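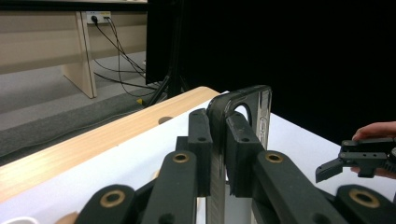
Ha-rang Cha's first question after an afternoon with the Midgate hand kit was whether she could keep it for another week, and her second was why the spare finger pads aren't in the same box as the grippers. Fair point on the pads! They move into the main box with the next batch.

Midgate hand kit: README
Last updated Sep 10, 2026

Midgate is a pair of hand-held grippers for recording how people pick up, pass and hold everyday things. You squeeze, the linkage closes, the two finger pads meet on the object, and a camera on the tool records the lot. Phone cases, flat plastic shells and other thin, stiff things are a joy with it — they show very quickly whether you are squeezing square or at a slant.

What's in the box
2 hand-held grippers, black, with camera mounts
2 cameras and leads
1 charging block
1 card reader
Spare finger pads and screws (separate bag for now)

Before you start
Charge both cameras fully. Wipe the pads with a dry cloth. Open and close each gripper a few times and listen for a click at the bushings; if you hear one, tighten the joint by a quarter turn and try again. Use a plain table if you can, white for preference, and keep cables off it.

Recording
Press the side button and wait for the short beep. Hold both tools still for 3 seconds, then begin. We like clips of up to 30 seconds. Longer ones work, but they are a pain to sort through afterwards. Press again to stop.

Two-handed work takes a bit of practice (it took me a whole morning, and I built the thing). Hold the object with one gripper and bring the other in slowly from the side. After 5 or so tries your wrists get the idea and it becomes great fun.

Sample set
The Willport folder holds 52 clips made with the kit, all tabletop handling. File names give the session, then the clip. Please read notes.txt in the same folder before you use them, as a few clips have the left and right tools swapped.

Known problems
Very glossy objects can slip if the pads are dusty.
The Navwood case is a tight fit with the cameras left on. Take them off first.
The beep is too quiet in a busy room.

Loans and repairs
Kits go out for a week at a time, and a second week is fine if the shelf isn't bare. Send cracked pads back with the kit and we'll swap them. If a linkage arm bends, please don't bend it back yourself — post it to us and we'll fit a new one.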